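Komora Teach Grip
Hand-held gripper for recording garment and bedding work

Product overview
Komora Teach Grip is the recording tool for the Fimholm line of folding cells. Room attendants use it to demonstrate a task by hand, and the cell's software is trained on the recordings. No programming is done on site.

Typical tasks
- Folding outerwear and placing it on a bed
- Lifting folded items from soft bedding
- Sorting returned garments by size

Navy garment on pink bedding:

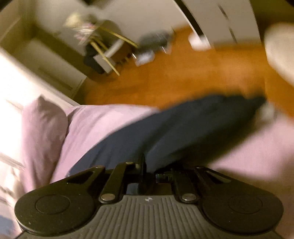
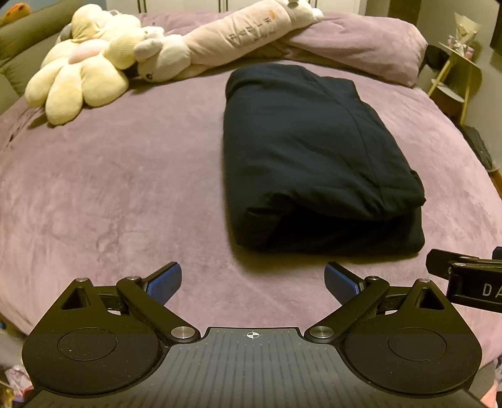
What changes for staff
At the Kulby guest residence, attendants used to fold and stack every garment themselves. With a Fimholm cell installed, repeat folding moves to the machine. Staff keep inspection, stain treatment and anything the cell rejects - mostly padded items and long straps. Two attendants per shift are assigned to recording, and that time is paid as regular hours. Kulby submitted 129 recordings before the cell was switched to daily use in February.

Expect slower room times during the recording period. Attendants should swap hands or take a break between sets; the tool is heavier at the front than most people expect.

Ordering
Part 197: Teach Grip, single
Part 17: replacement finger pads, pair
Setup and staff training are handled by Bermúdez, our service partner. Finger pads are a wear part and are not covered by the warranty.

Clean the housings with a dry cloth. Do not oil the finger joints.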